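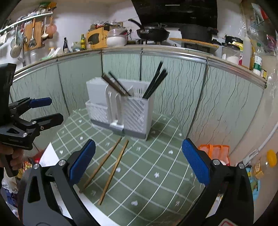
Gripper Fault Review: Minutes
Posted in March by the Rondembridge test group
Filed under: Meetings / Handling & Safety

Meeting opened 2:00 pm. Minutes of the previous meeting accepted without change.

1. Fault on left-hand unit
During the chopstick task the left jaw stopped closing partway through its travel. The controller logged error 156 and held position. The operator released the handle and the jaw stayed put until power was cut. Log length at shutdown was 2,086 lines. No injury.

2. Cause
Pivot screw backed out and bound against the jaw. Thread locker had not been applied after the last pad change. Zulten confirmed by email that the screw is not rated for reuse. The right-hand unit was opened and found in order.

3. Safety
The hold-on-fault setting was discussed. One view was that a held jaw is a pinch hazard near the operator's fingers; the other, that a dropped pot lid is worse. Not settled. Until then, no work within reach of a lit burner.

4. Actions
- Replace pivot screws on both units. Order 20 from Prurnska.
- Add a torque check every 200 cycles.
- Send the log to Zulten.
- Rerun the chopstick task from the first pickup.

5. Other business
Spare finger pads are low. Carried over.

Closed 2:50 pm.

Contact the test group | © Rondembridge | Back to top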